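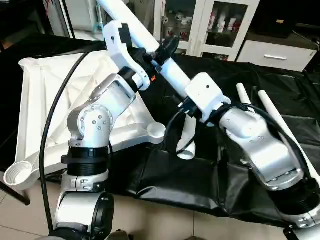 A long white tube, held at a slant.

Why Are So Many Things Shaped Like a Tube?

Go on a tube hunt before breakfast. Toothpaste doesn't count (it comes in a squashy bag with ambitions). Try the straw in the drawer, the middle of the paper towels, the garden hose, the legs of a folding chair. You have a very long one inside you too, busy with last night's dinner.

So what is so good about a tube?

It's hard to bend

Take a sheet of paper and hold it by one edge. It flops. Now roll it up and tape it. Same paper, same weight, and suddenly you can knock your sister's hat off with it. (Please ask the hat first.)

When you bend something, the outside gets stretched and squashed the most. The middle has a fairly lazy time of it. A tube leaves out the lazy middle and keeps its material around the edge, where the work is. Bird bones, bamboo and bike frames all do this. Bamboo has been at it for much longer than bikes and has never once asked for a medal.

It has no corners

Push water through a pipe and it presses on the walls. A square pipe gets pushed out of shape, with extra strain at the corners. A round one shares the push evenly all the way around. People knew round pipes were handy more than 2,000 years ago, when Roman plumbers were making pipes from lead. Lead is poisonous, so that part was less clever.

Try it yourself

Roll 2 sheets of paper into tubes, one fat and one skinny, and tape them shut. Stand each on its end and put a paperback on top, then another. Which gives up first? Move your toes before you find out.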